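Billo Community Forum
Giving and Volunteering > General discussion

Responding to distant emergencies: should the forum adopt a standing fund?

Brorau_Secretary
Members will recall that the October appeal raised 1,329 pounds from 200 households. The association now proposes a standing fund, so that money is ready before the next emergency and does not have to be gathered after it. Comments are invited from all members.

Madis
I do not support the proposal in its present form. A balance held in reserve helps no one while it sits there, and members give more readily when they know where the money is going.

eastgate_reader
I take the opposite view. Last year's appeal took 8 weeks to reach our partner, and by then the shelter had closed its list. Some of us also felt quite helpless in the meantime — a modest reserve would have allowed a reply within days.

Eglītis
May I suggest a middle course. The reserve could be limited to one appeal's worth, with anything above that sum passed on at the end of each year. Practical help should also count alongside money. 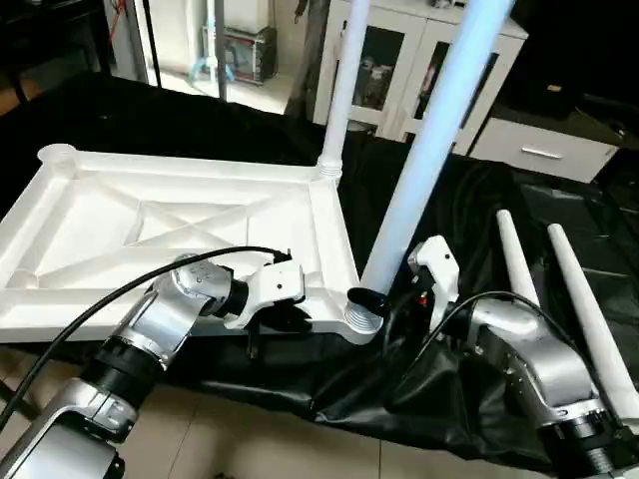
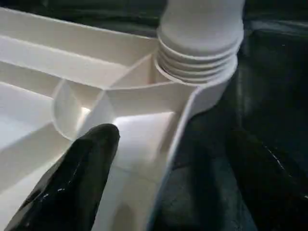
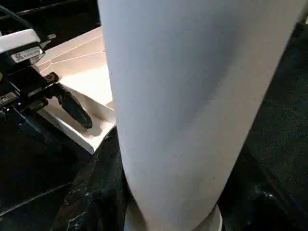
White legs and fittings.

I would further ask that any payment be reported on this board within 7 days, with the name of the receiving body and the sum sent. Members who disagree with a choice should be able to say so before the next one is made.

Madis
A limit would meet part of my concern. I remain doubtful about who decides what counts as an emergency. Hunger that lasts for years seldom receives an appeal of its own.

eastgate_reader
That is a fair point, and the wording should cover it.

Brorau_Secretary
Both points are noted. A revised draft will be posted in this thread, and the present one should be regarded as withdrawn.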